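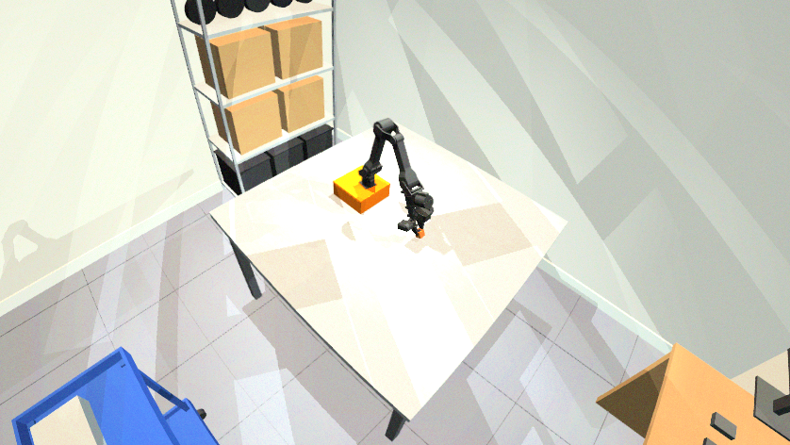
4 实验设置与结果

4.1 任务定义

第3节给出的评价框架把“能否做家务或车间杂活”拆成若干可单独计分的子任务。本节只讨论其中最基础的一类,即桌面小件的抓取、提起与转移。选择这一类任务有两点考虑。其一,收拾餐桌、整理工具、向料盒补件等活动都以它为共同前提,若该环节的成功率不稳定,后续的排序、堆叠与装配便无从谈起。其二,它的成败判据明确,不依赖评分者的主观判断,便于不同实验室之间比较。

每次试验由一条初始条件和一条终止条件界定。初始条件规定目标物在桌面上的位置与朝向;终止条件要求目标物被放入指定区域,且夹持器完全松开后物体保持静止。任何一步不满足即记为失败,不设部分得分。Painemal 在早期方案中主张为“已抓起但未放稳”保留半分,经过预试验后取消,原因是半分制使策略之间的差距被明显压缩,而这一差距正是本文要测量的对象。

4.2 仿真环境

仿真部分在 Skistach 中完成。该环境由 Andholm 实验室维护,物理求解与渲染分离,接触参数可以逐物体设定。图1为环境的一个视角:黑色机械臂安装在橙色底块上,置于白色方桌中部附近,夹爪正夹持一个橙色小物体;后方货架放有纸箱和黑色容器,画面两侧前方可见蓝色推车与木质台面的局部。

图1 Skistach 环境中的桌面抓取任务(渲染图)

货架、推车和周边台面不参与任务计分,但保留在碰撞模型中。我们在两种条件下评价同一策略。“简化背景”条件移除桌子与机械臂以外的全部物体;“完整背景”条件与图1一致。两者的初始条件序列相同,随机种子相同,因此成功率之差可以直接归因于背景。墙面和地面的阴影由光源参数决定,在完整背景条件下逐次随机化,简化背景条件下固定不变。需要指出,这种安排使光照与背景杂物两个因素同时变化,本文没有把它们分开,4.5节将再作讨论。

4.3 策略与训练数据

参与比较的策略共两种。第一种记为 G,采用 Garrido 规划器,先由分割网络估计目标物位姿,再生成无碰撞轨迹并开环执行。第二种记为 B,为 Bronderier 模仿学习模型,以图像和关节状态为输入,闭环输出末端增量。两者使用同一机械臂模型、同一夹爪和同样的关节速度上限。

B 的训练数据为219条遥操作示范,由 Figueroa 与 Pumphrey 在仿真中采集。采集时不要求操作者走最短路径,但要求在接近目标物之前先使夹爪轴线大致垂直于桌面。示范中若发生碰撞或物体滑落,该条作废重录。G 不需要示范,其分割网络使用合成图像训练,图像中的光照分布与完整背景条件相同。

两种策略均未针对测试初始条件调参。G 的夹持宽度裕量在预试验后固定,B 的检查点按验证损失选取,未参考成功率。

4.4 结果

每种策略在每种背景条件下执行40次试验。为避免读者对小样本差异作过度解读,我们着重报告失败的类型。

在简化背景下,G 与 B 都能完成多数试验,失败集中在目标物靠近底块的初始位置。此时夹爪从上方下降,可行的腕部姿态较少,G 常因逆解不可达而放弃规划,B 则会继续下降并使一侧手指擦碰底块。从计分角度看二者同为失败,但对实际部署而言含义不同:前者可以触发人工接管,后者可能造成物体移位甚至设备损伤。

换到完整背景后,两种策略的表现都下降,下降的方式并不一致。G 的主要问题来自位姿估计。当桌面明暗边界穿过目标物时,分割掩膜向阴影一侧偏移,抓取中心随之偏移,手指闭合后只夹住物体边缘,提起过程中物体发生转动。B 对静态阴影不敏感,但机械臂自身阴影的方向与示范数据差异较大时,会在目标物上方反复修正,直至超时。对超时试验的关节记录进行回放,可见末端在水平方向上小幅往返,高度几乎不变。

放置阶段的失败较少,且多由抓取阶段的偏差引起。物体若在夹持中已经倾斜,松开后便可能倒向指定区域之外。G 不检查夹持后的姿态,对此没有补救手段;B 偶有下压后再松开的动作,示范中也存在类似行为,但出现得不规律,不能视为可靠的恢复策略。

4.5 讨论

上述结果支持一个有限的结论:在目标物单一、桌面无遮挡的条件下,现有方法已能承担桌面转移任务的大部分工作量,但尚不足以在无人看管时连续运行。家庭与小型车间对自动化的期待往往以“整件事做完”为单位,例如一张桌子全部收拾干净。设单次转移的成功率为 p,一张桌面上有 n 件物品,在各次试验相互独立且不允许重试的假设下,全部完成的概率为 p 的 n 次方。即使 p 看起来较高,n 稍大时整体完成率也会降到使用者难以接受的水平。因此,与继续提高单次成功率相比,识别失败并安全重试的能力可能更值得优先研究。

本文的局限有三。首先,背景杂物与光照变化未作解耦,完整背景下的性能下降不能单独归于其中任何一项。Paul 正在补充固定光照的对照组,该部分数据未计入本文。其次,仿真中的目标物为刚体,表面摩擦均匀,抹布、塑料袋、带油污的零件等常见对象均不在测试范围之内。再次,推车与侧面台面仅作为碰撞体存在,跨工位搬运没有被评价,而车间杂活中相当一部分时间恰好花费在这类搬运上。

关于评价协议,Caron 建议在后续工作中加入时间约束,理由是若机器耗时远超人工,单纯的成功率并无实用意义。我们同意这一看法,但目前两种策略的速度上限由安全设定决定,并不反映算法本身的能力,直接比较耗时容易产生误导。第5节将在放宽速度上限的条件下重新考察策略 G,并给出重试机制的初步设计。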